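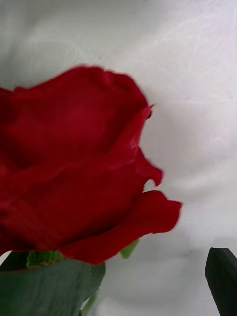 How often should you clean gripper fingers on a flower cell? Every 400 picks if the stems are wrapped in floral tape, or at the end of the day, whichever comes first.

Posted in: Workshop Notes, Robots
2 min read

Quick one, lunch is nearly over. August has been warm in the shop and warm tape gets gummy. Gum goes on the fingers, fingers hang on to the stem, stem comes out of the tray crooked. I chased that for a whole morning in the Drivovgate settings before I wiped anything. Dumb.

So, what I do now. Power off, arm parked. Lint-free cloth, a little alcohol, inside faces first. Then the wrist camera lens — dry cloth only, no alcohol, I fogged one that way last year. Check the finger screws. Mine were loose again, both sides, about a quarter turn. Thread locker is on order from Oprea.

Then close the fingers with no stem in them and look at the gap. Should be even top to bottom. If its not, redo the screws.

Grip force is at 31 in our setup, used to be higher. Too high and it flattens the tape, and then you get more gum. Start low.

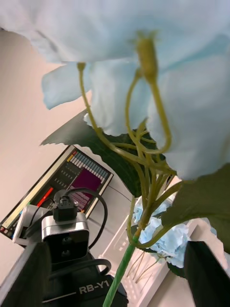 Blue one by the wrapped stem, RB-Y1 behind.

Whole routine takes around 13 minutes, less if you dont stop to hunt for the hex key. Cable check is next, seperate post.

Comments (3)

Fernanda Falcão
Does the alcohol dry out the rubber pads?

Author
Not so far, but I go light. Swap them when they feel shiny.

tapegun
31 what? Percent?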